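Notes for anyone hosting a public meeting, a candidate visit or a ribbon cutting at home or on a small community property. I have done this in Chisholm for long enough to have a list, and Kirsty Strachan asked me to type it up before the October round of ward meetings.

## Before you say yes

Find out who is actually holding the event. A visit from a council member acting in office is different from a visit by the same person as a candidate. If it's a campaign event, the food, the printed signs and the rented chairs may have to be reported as a contribution. Ask the campaign in writing what they need from you, and keep every receipt in one envelope with the date of the event on the front.

Get the arrival time and the speaking time separately. Officials run late. If the speaking time is 4 p.m., put the food out when the car pulls up.

Tell the neighbors on both sides and across the street. A note under the door is enough. Include a phone number that someone will answer during the event.

## Chairs and tables

- Borrow chairs that are all the same height if you can. Mixed chairs make the back rows hard to see from.
- Check folding chairs by opening and closing each one the day before. Wipe the hinges with a dry cloth, then put one drop of light oil on any that squeak.
- Set 50 chairs for an evening meeting on our side of town. Keep 14 more folded against a wall.
- Leave an aisle wide enough for a wheelchair and a clear space at the end of at least two rows.
- Masking tape on the underside of a chair, with the owner's last name on it, will save an hour of sorting later.

Put the sign-in table away from the door. People stop to read whatever is on it, and the line backs up. Four pens, tied down with kitchen string. Use a clipboard for each sheet so that two people can sign at once.

If the meeting is outside, mow two days ahead and leave the clippings off. Fresh-cut grass stains light shoes and trouser cuffs, and visitors in office clothes will notice. Don't water the evening before. Chair legs sink into soft ground, especially at the back where heavier folks tend to settle; a square of scrap board under each leg of the speaker's table keeps it level. 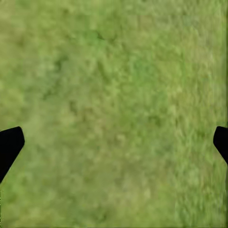 **Do I need a permit to have a council member speak in my yard?**

It depends on your town, so call the clerk's office and ask. In Chisholm a private yard needs no permit unless you close part of the street or use amplified sound after dark. Get the name of the person you spoke to and write it down with the date.

## Sound

A small speaker on a stand is better than a big one on the ground. Put it in front of the person talking and facing the crowd. If it's behind them, it will howl.

Tape extension cords flat wherever anyone walks. Cloth gaffer tape comes up clean. Duct tape leaves glue on floors, and you'll be on your knees with cooking oil and a plastic scraper getting it off. For cords across grass, use bent coat-hanger wire as pins, and pull every one of them before the next mowing.

Have fresh batteries for the microphone in your pocket. Test it with someone standing in the last row.

## Ribbons

We opened the Trurkusden reading room with a ribbon that wouldn't cut. Satin ribbon slides between dull blades and folds over. A few points from that day:

1. Use fabric shears, sharpened. The oversized ceremonial scissors often don't cut at all. Try them on the same ribbon at home first.
2. Cut a tiny notch in the edge of the ribbon where the scissors will go.
3. Have the two people at the ends pull it tight. Slack ribbon is the usual trouble.
4. Iron it on low under a dish towel the night before and roll it on a cardboard tube.
5. Buy more than you need. Everybody who paid for part of the building will want a turn.

If there's a plaque, clean it with a damp soft cloth and dry it right away. Skip brass polish on lacquered plaques. It eats the finish and leaves cloudy streaks. For fingerprints, plain water and a little dish soap will do.

The cloth over the plaque should be hung from the top edge with two small dots of putty, and the person unveiling should pull down and slightly out. Try it several times. Curtains on a string get stuck.

## Coffee and food

For a crowd of 73, which is what we had for the Zolimel road hearing, two large urns were enough for coffee, with a third for hot water. Start them an hour and a half ahead. Three urns on one kitchen circuit will trip the breaker, so run one from another room, on its own heavy cord.

Label the decaf on the lid and on the spigot side.

Food you can hold in one hand and eat standing up is best. Skip powdered sugar. Skip anything with a bone or a pit. Keep sandwiches under a barely damp dish towel, with plastic wrap over that, and they'll hold through a long speech. Anything with mayonnaise goes back in the refrigerator if the speaker is late. Two hours out is the limit, and one hour if the day is above 90 degrees.

Water for the speaker should be room temperature, in a short heavy glass. Tall ones get knocked over by papers.

## Signs and papers

Print the agenda in large type, on one side. Weight the stack with a clean smooth stone or a full jar.

For yard signs, push a screwdriver into the ground first to make the holes if the soil is dry. Wire legs bend otherwise. Take them down the same night. To get sticker glue off a door or window, warm it with a hair dryer and peel slowly, then wipe with rubbing alcohol. Test the alcohol on painted wood in a hidden spot.

Gavin Tennant keeps a box for written questions. It's a shoebox with a slot and it works fine. People who won't stand up at a microphone will write on a card. Read the cards out in the order they come in, and don't let the speaker pick.

## Cleaning up

Start with the floor cords, then the cups, then the chairs. Coffee on carpet: blot, cold water, blot again, then a teaspoon of dish soap in a cup of water. Don't rub.

Rinse urns while they're still warm, after you unplug them. White vinegar and water run through once will take out the brown film. Run plain water through twice afterward or the next group will taste it.

Photocopy the sign-in sheets before you hand them to anyone. The originals go to the clerk if it was an official meeting. For a campaign event, ask at the start who keeps the list, and say so on the top of the sheet so people know where their phone number is going.

Return borrowed chairs by the next evening. The church hall needs theirs back by noon if there's a supper.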